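Fourteen days of Bollum, or the mug problem

I should say up front that I don't believe in tidying systems. I believe in tidying, a bit, when people are coming over. But a system with a name and a workbook makes me reach for my wallet to check it's still there. So when my sister signed me up for the Bollum plan (14 days, one area of the home per day, "a lighter life by the end of week two") I said thank you and planned to ignore the emails.

I read the emails. They come in at six in the morning, which is a trick, I think, because at six in the morning I will read the back of a cereal box.

The first few days were fine and a little insulting. Day one is your bag. Day two is the drawer by the front door. I did both in the time it took the coffee to brew and got a message saying I should be proud. I was told to write down how I felt about the drawer. I wrote "fine."

Then came the kitchen, and the kitchen is where I started arguing with it.
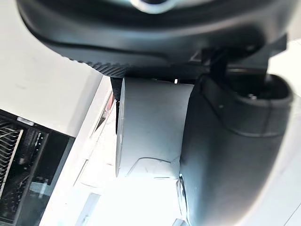

Kitchen day, Saturday.

The kitchen email links to a 17-minute video, and I watched all of it so you don't have to. The main idea is that every kitchen item has to "earn its shelf." You pick up a thing, you ask when you last used it, and if the answer is longer than a season, out it goes. I have several problems with this. The first is the turkey platter. It comes out once a year, and by Bollum rules I'd be buying a new one every November. Same with the canning pot, which does nothing until August and then does nothing else for two weeks straight. The video does mention "seasonal exceptions" near the end, but very fast, the way they read the side effects in a drug ad.

The second problem is the shopping. For a plan about owning less, there's a lot to buy. Clear bins. Labels for the bins. A stacking shelf from Arnico that's supposed to double your cupboard, and it does double it if everything you own is shorter than a soup can. I had one of those shelves in my last apartment in Zekbridge. I kept it for a year and spent most of that year knocking things off it. I'm told the new one is better. It looks the same to me, except that it now costs more and comes in sage.

And the third problem is mugs.

Every system I have ever read goes after the mugs. I don't know what mugs did to these people. You're supposed to keep two per person, matching, ideally in some color that looks like oatmeal. I understand the math. But I also know what happens in my kitchen, which is that two mugs are in the sink by nine, one is in the bathroom for reasons of its own, and somebody wants tea. Two per person works if you wash up all day long or live in a catalog.
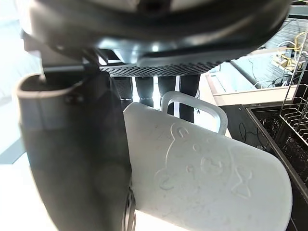

Plastic mugs get it worst of all. The Bollum workbook has a whole page on them under "items we have outgrown," and the advice is to let go of anything plastic that isn't in use by a child under five. I went in ready to agree with this one, to be fair. Plastic holds on to coffee, it never feels quite clean, and it does that thing in the dishwasher where it flips over and fills with gray water. But then you get to the white one with the bear on it, and the bear isn't even printed, he's just raised up out of the same white plastic, so you only really see him when the light comes from the side. Round head, dot eyes, a sort of bow. He's scuffed. He is not earning anything. According to the workbook I should hold it, thank it and put it in the box, and I have now held it three separate times and put it back on the shelf three separate times, so I'd say the method has a hole in it.

What bothers me is that the question is set up so there's one right answer. "When did you last drink from it?" Well, a while ago. Ask me a different question, like what else around here can be dropped on a tile floor by a visiting four-year-old, and that mug wins easily. It has also been a toothbrush holder, a scoop for birdseed and the thing you put over a spider. None of that fits in the workbook column, I tried.

I brought this up with Temitope Bashir, who did the whole plan last spring and is the reason my sister heard of it. She was very calm about it. She said she got rid of every plastic cup in the house and hasn't missed one. I asked what her nephews drink out of when they visit. She said they bring their own. So there you go, the plastic cups still exist, they just live at somebody else's house and commute.

I'll give Bollum a few things, because I'm not trying to be unfair. Clearing the counter before you open any cupboards is good advice. I'd have started with the cupboards and ended up with nowhere to put anything down. Doing lids and containers on the same day makes sense too, and I threw out a shameful amount of lids. And the Ramasamy dish rack that everyone in the comments goes on about really is decent. I bought mine secondhand long before any of this, so I don't think the plan gets credit for it.

What I won't sign on to is the target. The last email of the kitchen section says that a well-run home holds no more than 1000 things, everything included. Does a fork count as a thing? Is a box of tea bags one thing or many? I wrote in and asked. I got a reply thanking me for my commitment to the journey, along with a discount code for the labels.

Tomorrow is the linen closet. There's a folding video, a long one. The platter has moved up to the top shelf with the canning pot, and the bear is next to the glasses where he always was.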